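Thu 24 February
Zelitz cell, two-arm table. Notes on the start-of-session rules

Today I went again through our written rules for the two arms, because the sheet from October was made for the old table and some points do not fit any more. I write here what I would like to change. Please put your remarks under it.

1. Table clear before the arms are enabled. The old text says "no tools on the table". I prefer "nothing on the table which is not in the task list". Paper scraps count also.

2. Cables. A loop which comes up over the near edge can be caught by a gripper on a low move. We must fix them under the rim, with a tie every 30 cm.

3. Speed limit 60 mm/s while one arm is holding a part and the other is open. Gamora asked for more, but I stay with 60 until the stop test is repeated.

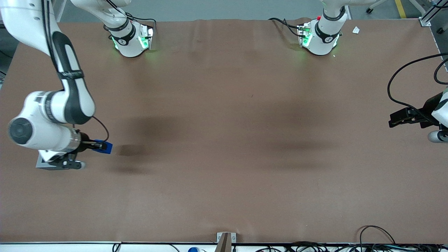
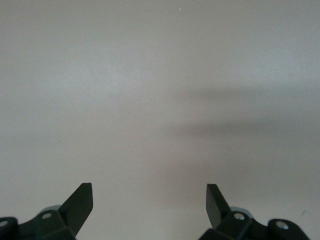 4. Wrist view. Before the first grasp, look at the view with open fingers and check that both tips are visible and the screws are in place. If there is a speck, first wipe the table, then the lens, and look again after each one. In the old sheet it was only "clean camera", and I find this too short.

5. Shadows. Numell wants one fixed lamp position for all sessions. I agree, but the arms make their own shadow anyway, so the rule should say also where the arms are parked when we take the reference picture.

6. Floor tape. Stay behind the yellow line when the status lights are green. No exception for "only one second".

The log number for this change is 686. Abou Zeid still has the old form with 34 check points, I think it is too long and people tick it without reading. I will try to bring it on one page.

Open: who signs when only one person is in the room? The old sheet asks for two signatures.

To do: print the new sheet, order cable ties, repeat the stop test with both arms.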